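Packaging and Waste Sorting: Handout 5
Posted in June by the Limura course office
Print this page | E-mail this page

Unit 5. Clearing a snack table: separating packaging from contents

This unit follows on from the session on rigid containers. It covers mixed tables, where opened packaging, full packets and loose wrapping lie together on one surface. Reading for Friday is section 6 of the Gramari workbook.

5.1 Sorting classes

Items are assigned to a class before anything is moved. Food still in its packet is Class A, whatever the packet is made of. Empty paper and card is Class B. Empty film, tissue and soft wrapping is Class C. Anything that cannot be placed at sight is held back and treated as Class A until it has been opened and checked.

The most frequent error in last year's practical was to class by material. A printed snack bag and an empty film wrapper may feel the same in the hand, but the first is stock and the second is waste. Of 163 marked sheets, 90 lost a mark on this point.

5.2 Torn boxes

A box with torn flaps no longer stacks and takes up more of the bin than its weight suggests. Hold it by one wall, press the raised flaps inward, then flatten along the existing creases. Do not make new folds across the printed face. Where white paper covers brown card, the two layers are recorded as one item unless they come apart without pulling.

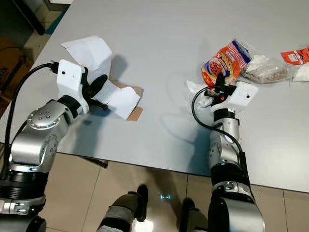

Clear bags of nuts or grain need no label check at this stage, as the contents can be read through the film. Opaque bags with a printed front are classed from the illustration and the fill, never from the illustration alone. Lift both kinds from below the seal. A bag lifted by its top corner will open there if the seal is weak.

Crumpled white pieces should be left until last. Plastic and tissue are hard to tell apart when crumpled; open the piece flat and tear a corner. Tissue parts cleanly and film stretches. Until this is done, write "soft, white, unsorted" on the sheet.

5.3 Order of work

Class A to the tray, then Class B to the flat pile, then Class C to the Fomell sack. The surface is wiped only after the sheet has been signed.

Exercise: repeat 5.2 with a Sezer carton, noting the number of folds used. Bring the carton and the completed sheet to the practical.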